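Clearing out the gear closet this week and putting my notes here as I go. Mostly tennis balls, mostly storage bins. Mute me if that isn't your thing.

1/ Background for anyone new. I look after the equipment for the Prundness beginners' tennis group. We play from spring until the end of August. Everything we own lives in one closet and the trunk of my car.

2/ The closet had reached the point where opening the door meant catching something. Two broken ball hoppers, a net strap nobody claimed, and a lot of shopping bags with balls in them. Good balls and dead balls in the same bags.

3/ So the first job is sorting balls. I do it by hand, one at a time, on a table. Doing it on the floor is hard on the back and the balls roll under things.

4/ What I check: the felt first, then the seam. If the felt is still fuzzy all the way around, the ball goes on to the bounce test. If there are bald patches it goes straight to the dog pile. A seam that's lifting also means dog pile, however good the rest looks. 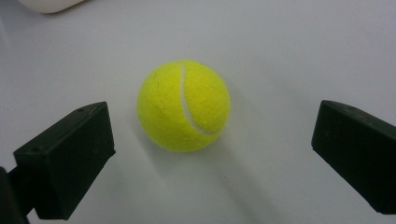 5/ Squeeze it too. You get a feel for it after the first bag. A ball that gives easily under the thumb is finished, even with nice felt. I used to keep those for "practice" and all they did was teach people to swing too hard.

6/ Bounce test is nothing fancy. Drop it from shoulder height onto a hard floor, next to a ball from a new can. If it comes up clearly lower than the new one, it's out. Carpet is no good for this. I go out to the front step.

7/ Total count, because Dineo Xaba asked and I know she'll ask again: 126 balls. That's everything from the closet. The trunk is a separate problem.

8/ On to the bins. I've tried mesh bags, cardboard boxes and a wire basket. The mesh bags tangle. The boxes went soft at the bottom in the trunk. The basket left marks on the car seat.

9/ Plain white plastic bins are what I've settled on. Open top, rounded corners, a handle hole at each end. You can see from across the room whether one needs filling, and they wipe clean with a damp cloth.

10/ Buy one before you buy a stack. I put it on the table, load it the way I mean to use it, and carry it to the car and back. Ndlovu (the hardware place by the bridge) lets you return them if the sticker is still on.

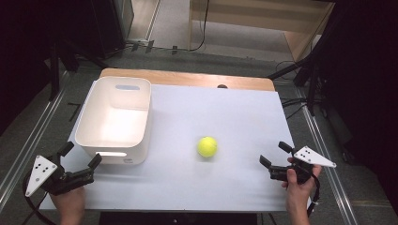 11/ One rule for loading: don't fill to the rim. Leave a hand's width at the top. A full bin of tennis balls sheds a few every time you set it down, and then you're chasing them across the parking lot.

12/ The other rule is one kind of thing per bin. Balls in one, cones and flat markers in another. The minute you put a roll of tape in with the balls, it goes to the bottom and you buy another roll.

13/ Pirmin Steiner asked about lids. I don't use them for balls. Balls that come back from a damp court need air, and a lid keeps the smell in. For the first aid things, yes, a lid.

14/ Somebody else asked about the handle holes. They're big enough for four fingers and too small for a ball to get through. Check that before you pay. I once had a laundry tub with wide slots and it leaked balls down a flight of stairs.

15/ Also check the rim. A rolled edge is a lot kinder on the hands than a thin straight one when the bin is loaded. Run your thumb along it in the store.

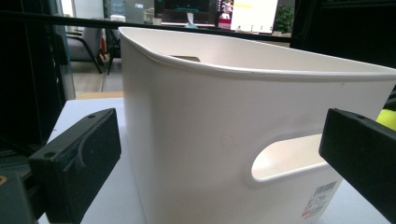 16/ About stickers. Leave the store label on until you know you're keeping the bin, then warm it with a hair dryer and peel from one corner. Cooking oil takes off whatever glue is left. Wash the oil off right away or it picks up lint.

17/ For my own labels I use masking tape and a marker. I put the tape on the short side, up near the rim, so I can read it when the bins are lined up in the closet. Printed labels looked nicer but I never kept them up to date.

18/ Dead balls: 20 have gone to the shelter on Damgate for the dogs. The rest I'll cut a cross in and put on chair legs at the hall, which scrape badly.

19/ Still to do: the trunk, the broken hoppers, and finding an owner for that net strap. If it's yours, it's blue and has a bent buckle. Message me before I throw it out.

20/ That's the closet done as far as the second shelf. I'll add to this when I get to the top one, where I think the old scoreboard is.

2,086 likes · 126 reposts

Last updated June 14, 2025

More from this account
Getting court clay out of white socks
Which cones survive being driven over
Restringing on a budget, part 2
Directions to the Drotmont courts (use the back gate)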